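About Udemthorpe Shared Workshop

Udemthorpe is a members' workshop in a former joinery unit. Its main project is Pekdale, a wheeled pavement robot that carries one crate up to the weight of a full watering can and follows a route without being steered. The robot is built on site by members, in the evenings, with hand tools, two 3D printers and a pillar drill. We do not sell it. The drawings are free to anyone who asks, and so is the parts list.

How we are set up

The workshop has 36 members. Each pays monthly and holds a key. The robotics bench takes up the back third of the unit and is open to any member who has done the battery and soldering induction. Valdir Portela looks after the chassis and drive. Mirela Araújo looks after the navigation software and the simulator. Decisions on the design are taken by whoever is at the bench and written in the build log, which is a paper book kept next to the vice.

The robot

Pekdale is on its third chassis. The first was plywood and flexed at the axle mounts. The second was steel and too heavy for two people to lift onto the bench. The present one is folded aluminium with a removable battery tray. It has four wheels, two of them driven, and an empty weight of 25 kg. The motors are from mobility scooters. The motor controller, called Mutiso in the log after a misread label on the first prototype, is our own board and has been revised often enough that we now keep only the last two versions in the drawer.

Materials for the current machine came to £1,225. The whole project, counting all three chassis, the spoiled boards and one replacement gearbox, has cost £2,650. Both figures leave out members' time.

Fondel, the simulator

Every change to the navigation code is run in simulation before it is loaded onto the robot. The simulator setup is called Fondel. It is a street corner with a wide pavement, a row of shops and a road alongside, and it runs on a desktop computer under the bench.
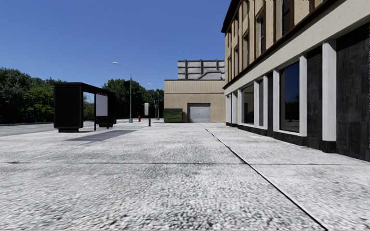 Route planning in Fondel starts from a map of free ground, with a safety margin drawn around anything fixed. The margin is set by the width of the chassis plus the worst steering error measured on the floor of the unit. Open paving is easy to plan across and tells us little about the planner, so most of our attention goes to what the cameras make of it. The long shadow from the bus shelter is a good case: it is dark, it has a hard edge and it lies over ground the robot is free to use. An obstacle detector that works on brightness alone is likely to stop for it. Ours compares depth as well, and a dark area at ground height is passed as clear. The joints between the slabs are handled by the same check.

Mirela keeps a set of start positions and runs the full set overnight after each change. A run is marked as failed if the robot touches anything, leaves the pavement or stands still for longer than the time limit. Failed runs are replayed the next evening at the bench, and the cause goes in the log with the software version. Timing faults are the most common entry.
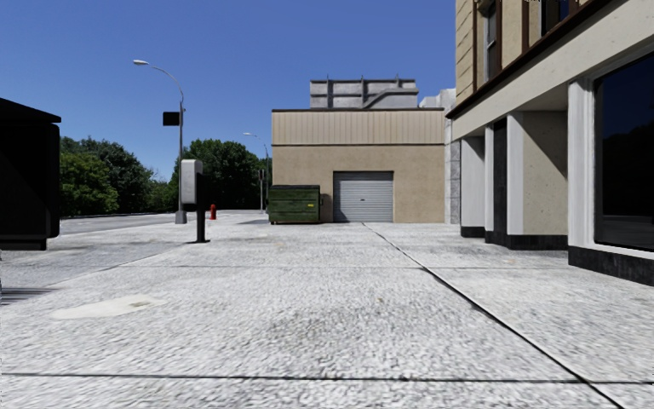 The simulator does not model everything. Wheel slip is approximate, and battery sag is left out completely, so speeds from Fondel are treated as upper limits. Valdir measures the real figures with the robot on blocks and then on the workshop floor, and the wheel settings are corrected from those. The last correction was made in February, after the tyres were changed to a softer compound.

Work in hand

The battery tray latch is being redrawn. The present one can be closed without being locked. A second emergency stop is to be fitted at the rear, wired in series with the first. The crate lid needs a better seal.

Joining and visiting

The bench is open from 7 pm on club evenings. Visitors are welcome if a member is present to sign them in, and should wear closed shoes. Requests for drawings can be left at the front desk or sent through the contact form. Please say which chassis version you want – the mounting holes differ between all three.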